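Falwood Course Notes – Interior Surface Care
Unit 6: Glass Tabletops

Reading before class: Unit 5 (sealed wood and laminate), section on cloth folding. Bring the Garnex sheet on cleaner grades.

6.1 Scope

This unit covers horizontal glass in furniture: dining tables, coffee tables, side tables and desk tops. Vertical glass (windows, shower panels, mirrors) is treated in Unit 9. The main difference is that liquid on a horizontal surface does not run off. It stays where it is applied until it is picked up or evaporates, and whatever was dissolved in it stays behind. Most of the faults students report as "streaks" on tables are dried residue of this kind.

Tempered and annealed glass are cleaned in the same way. Coated glass is not, and the maker's label should be checked first.

6.2 Soil types

Dry soil: dust, lint, crumbs, grit. Must be removed before any liquid is applied. Grit dragged under a wet cloth is the usual source of fine scratches.

Water-soluble soil: drink rings, sugar, most food spills. Plain water is enough if the contact time is long enough. Allow one minute for a dried ring.

Greasy soil: fingerprints, hand lotion, cooking film. Needs a surfactant or an alcohol-based cleaner. Water alone spreads the film thinner over a larger area.

Adhesive soil: tape, label glue, wax. Soften first, then lift with a plastic scraper held flat. Metal blades are not used in this course.

6.3 Cloths

A flat-weave or short-pile microfiber cloth is standard. Terry cotton may be used for the wet pass but sheds lint on the dry pass. Fabric softener must be kept out of the wash, as it leaves a film that transfers to the glass.

The cloth is folded in quarters, which gives eight working faces. A face is used until it stops picking up soil, then turned. A bunched cloth presses unevenly and leaves untouched strips between the folds – acceptable for a first rough pass or a spill, not for finishing. Cloth color does not matter on the wet pass. On the dry pass a light color shows grease pickup sooner.

6.4 Clearing the surface

Everything comes off the table before cleaning starts. Clear items are the ones most often missed. A small transparent cup or a piece of clear plastic near the rim of a glass top has almost no contrast with what is behind it, and a hand moving across the table can push it over the edge. Look across the top at a low angle before the first pass, or feel lightly along the rim with the free hand. The floor under the table should be checked too, as it is visible through the top and will be mistaken for soil on the glass, particularly over speckled carpet.

6.5 Round tops

A rectangular top is cleaned in overlapping parallel strokes. On a round top the strokes vary in length and the rim is easily skipped, so the order is changed. Clean the rim band first, a hand's width all the way around, then fill the middle with parallel strokes from the far side toward the body. One hand works the cloth; the other stays on the near side.

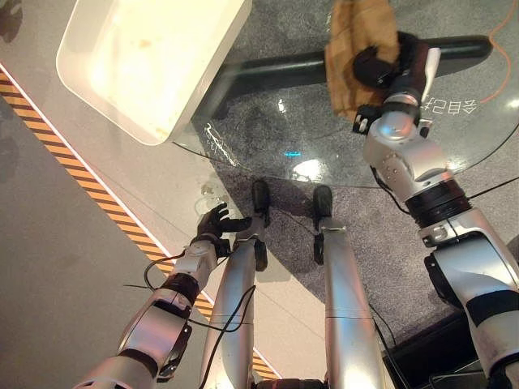
6.6 Frame and underside

Support beams under clear glass show from above. Dust on a dark beam looks gray through the top and cannot be reached from the upper surface. Wipe beams with a barely damp cloth. The underside of the glass is cleaned last, with cleaner sprayed on the cloth and never upward. Do not lift the top off its pads in class.

6.7 Lighting check

Warm overhead light hides grease film. Check the finished surface against a window or with a flashlight held nearly level with the glass, from two positions a quarter turn apart. Marks that move when the viewer moves are reflections. Marks that stay are soil, on one side or the other – touch the upper face with a clean corner of cloth to find out which.

6.8 Practical exercise

Work in pairs. One student cleans a round top using the Sakamoto solution at the strength printed on the bottle, the other records the number of cloth faces used and any missed areas. Change places and repeat on the underside. Write up in the lab book, one page, with a sketch of the top showing missed areas. Books are collected at the start of Unit 7.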